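Planning the second year of the key bench

It's April, so the spreadsheet is open again and I've been moving the same few numbers around since breakfast. Last year I bought the pair of arms for our little workshop in Luturdale and told myself that was the big spend over and done with. Well! The arms were only the start of it, and I wish I'd kept back a bit more for all the small stuff that goes around them.

So I'm doing it properly this time, one line at a time, starting with the things we already lean on every day. If you're putting together a two-arm bench of your own, feel free to borrow any of this.

1. Fingertips

I've put down 114 for spares. The narrow tips are what let us work with chain links and key rings at all, and I'd much rather have a full set in the drawer than wait on the mail. Skaler and Sugiyama both quoted me, and Sugiyama came in lower even with shipping (a nice surprise).

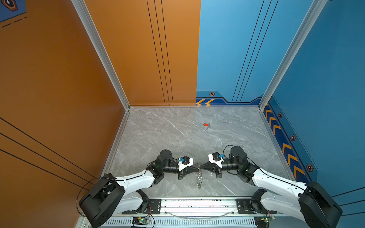 2. Tags, rings and other bits

Every year I forget that practice parts cost money. Tags get scratched, rings get bent, keys wander off under the bench. I'm setting aside 100 for a big mixed box – more red tags, a few sizes of split ring, and a bag of blank keys if I can find some cheap.
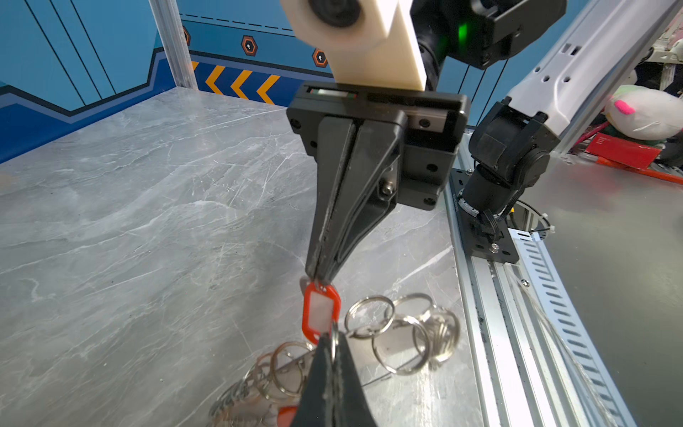

Red key tag in the gripper, with split rings on the table.

I did think about buying only the large rings, which are so much easier to pick up, but the jobs we want to take on come with all sizes mixed together, so mixed it is.

3. Cameras

This is where I've gone back and forth the most. Drorau has a kit for 700 that would give us a sharper close view at both wrists, and I want it badly. With small shiny parts, a good close view is worth a lot to me. 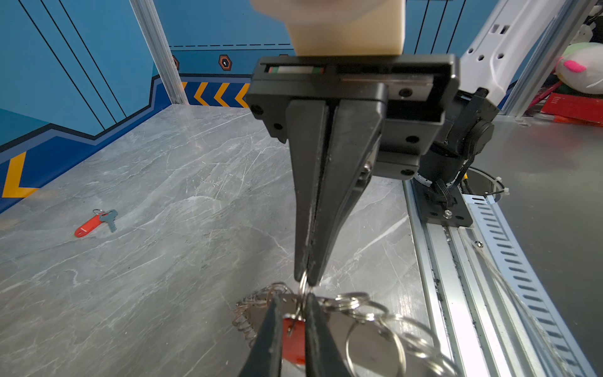

Close work on a ring, with keys and more rings below.

For now it's penciled in for the fall. If the fingertips and parts stay on budget I may bring it forward, and you'll be hearing all about it!

4. The rainy day pot

Add in cables, a spare motor or two and a better lamp, and the whole year comes to nearly 3000, with a cushion left in for whatever I haven't thought of. I've learned to leave that cushion alone until summer at least. I'd also like to try more springs, which are fiddly in a completely different way from keys and need hardly any money at all.
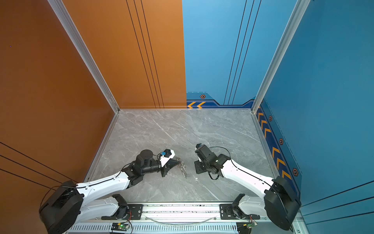 The other thing I keep meaning to price is a second rail, so we could set up one job while another is running. That's probably next year's spreadsheet, though I've already measured the wall for it twice. If you've bought one lately, do leave a comment and tell me what you paid for delivery, as that's the number I can never seem to guess.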